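Vunatton Kitchen Arm: questions our customers ask

What comes in the kit?
One tabletop arm, one two-finger gripper with flat contact pads, a wrist camera with its cable, a power supply and a printed guide. The Skelberg stand is sold separately.

How big a space do I need?
A flat table 70 cm deep is enough. Please keep the back edge of the table close to a wall, so that small things cannot roll off behind.

Which objects can the gripper hold?
It is made for things from a normal pantry: spice bottles, jars with screw lids, grinders, small boxes. Curved sides are fine. The pads press from left and right, and you set the force in the Nillus app, from 1 to 7. For glass we recommend to start at 2.

Can it hold something that is still in plastic wrap?
Yes. Choose the "soft surface" setting before you start. Wrinkled film reflects light in thin white lines, and the camera software needs this setting to find the edge of the object. 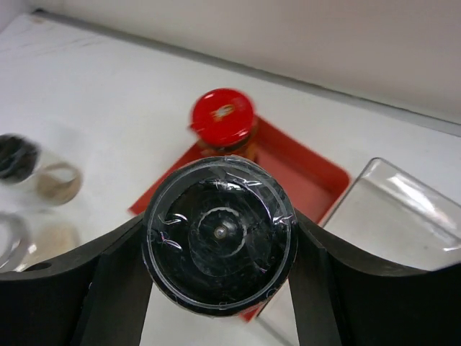
Page 3 of 4

Does the arm work with other objects close by?
Yes, but leave a finger's width of free space on both sides of the object you want to pick. A coloured tray under the bottles helps the camera on a white table. Clear boxes are the most difficult for it, and we suggest to put a strip of tape along the rim.

How often must I change the pads?
After 3,000 grips, or earlier if they become shiny. A pair of Kleinschmidt pads fits without tools.

What is the price of a service visit?
A visit costs $280 and includes new pads, a calibration and a check of the cables. Travel outside the metro area is extra.

Who answers when I call?
Cleiton Damasceno looks after new orders and colour choices. For repairs, ask for Valdir Queiroz. He is at the bench until 4 p.m. and returns calls after that.

Can I cancel my order?
Yes, until the parcel leaves our warehouse. Orders for the September shipment can be changed in your account, under "My kit".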